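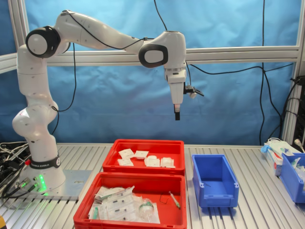 What's a good way to split small sealed supplies (gauze pads, swabs, that kind of thing) between open bins so people can find them fast?

Split them by package size first and by type second. Small flat packets go in one bin, long or bulky packages in another, and anything pulled for a kit gets its own bin in a different color.

Thread: Open bins for the supply bench
Started 15 January 2024

benchside_mo
I run the supply bench at the Fillberg first aid store. We pack kits for schools and sports clubs. Up to last May everything lived in drawers with dividers, and people left the drawers open or put things back in the wrong slot. So I moved to open plastic bins. Red is stock and blue is picked. I'm mostly happy with it, but I want to know how others handle the small packets. They slide around on the floor of the bin, and when the bin runs low you get a handful of them scattered from one side to the other.

tallyman
We tried open bins for a year and went back to drawers. Dust was the main complaint. The packets are sealed so it doesn't matter for the contents, but a kit with a dusty packet in it looks bad when someone opens it. Also, with bins you can't tell what's expired without picking up every single one. In a drawer they stand on edge and the date faces up.

benchside_mo
You can stand them on edge in a bin too. It takes a strip of card across the middle. I don't get much dust, the bins go back under a sheet at closing.

pk_oldtown
Color by status is the part I would argue with. We color by contents. Red for wound care, blue for everything you'd use with fluids, yellow for tools. Then a new person needs one chart and that's it. If red only means "stock" then you have two red bins next to each other with different things in them and you have to look inside both.

benchside_mo
You have to look inside anyway to take something out. With small white packets in one and clear wrapped packages in the other I haven't seen anyone mix them up. What did get mixed up before was stock and picked, and that cost us a recount. Grurneo said 1,052 gauze pads, the shelf said 577, and the rest were in kits that had been packed and never entered.

tallyman
That's an entry problem. A blue bin doesn't fix it.

benchside_mo
It fixed it here. The rule is that what's in blue gets entered before it goes in the kit bag, one item at a time if need be. Current layout, reds in the middle with one behind the other and the blue at the right:

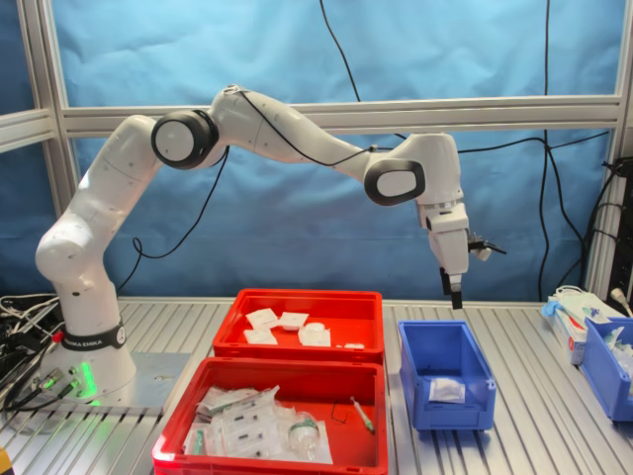
Lesia Palamarchuk
I'd turn the two stock bins side by side if the bench is long enough. Reaching over the near one for small packets gets old after a morning of kits, and sleeves catch on long packages. If they have to stay one behind the other, put the bin you use least at the back. For us that is never the gauze.

pk_oldtown
Agree with Lesia on that. Gauze is the thing you touch most.

benchside_mo
Fair. I had the bigger pile in front so I could dig through it. Will try swapping them this week.

dresserdrawer
What bins are people buying? I have the Resine ones with the open lip at the front and the lip is the reason I keep them. You can get your fingers under the last packet. The ones with four straight walls, you end up tipping them.

tallyman
Resine are fine. The small ones crack at the corner if you stack them full. Lytvynenko sells a heavier bin, but only by the case, and you pay freight.

dresserdrawer
Lytvynenko also has the dressings in boxes of 1,000, which works out cheaper if you have somewhere to put the box. I fill the bench bin from the box and don't count what's in the bin at all. When the box is half gone I order.

pk_oldtown
How do you do an annual count then?

dresserdrawer
Tip it on a tray and count it. It's once a year.

Search this forum… Search Advanced search

benchside_mo
Another thing I meant to ask. Syringes and small bottles in with the flat packages, or separate? I've got them together at the moment and the syringes work their way up to the edge.

Lesia Palamarchuk
Separate, if you can spare a bin. Bottles roll and end up at the bottom. If you can't, lay the syringes along one side, all pointing the same way, and put the bottle in the corner.

tallyman
Or use a drawer.

benchside_mo
I have 1,400 new bin labels in a box so I'm not going back to drawers. I'll get one more red for the syringes and post again after the next round of school kits.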